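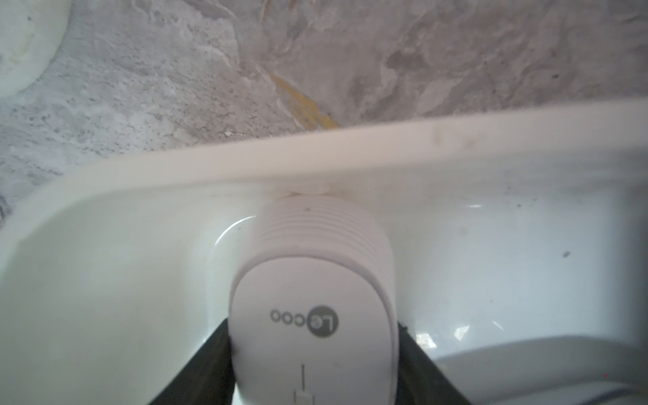
White LeCoo unit over the sink

From: Nabila Lamrani
To: Prunel Street tenants list
Subject: Re: Water bills after the meter change
October 2025

Shahzad, thanks for typing up the readings. My answers are under your points.

Shahzad Mughal wrote:
> Our bill came to 265 for the quarter. The one before was 200 and
> we were home less this time. Is anyone else seeing this? Jallow
> says the new meters are fine and that we should look for leaks.

Ours went up too, though not by as much. Before you call a plumber, compare the reading on the bill with the dial. Our bill had an E next to the number, meaning they estimated it. The dial said 2,077 and they had billed us as if it were well past that. I sent Jallow the real number through their form and they reissued the bill in nine days.

> Should we do the overnight test?

Yes. Write down the reading before bed, run nothing, and check again in the morning. Lucrezia did it in May and found her toilet tank was running. Food coloring in the tank is quicker if you only suspect the toilet – wait 20 minutes and look in the bowl.

> Does the building pay for the pipe between the meter and the unit?

I don't know. My lease says the tenant pays "from the meter inward" but Arsalan has an older one that reads differently. Could people send me that paragraph from theirs? Just the paragraph, please, my mailbox is nearly full.

Jarrah, do you still have the letter about the meter change? I can't find my copy.

Nabila
Unit 6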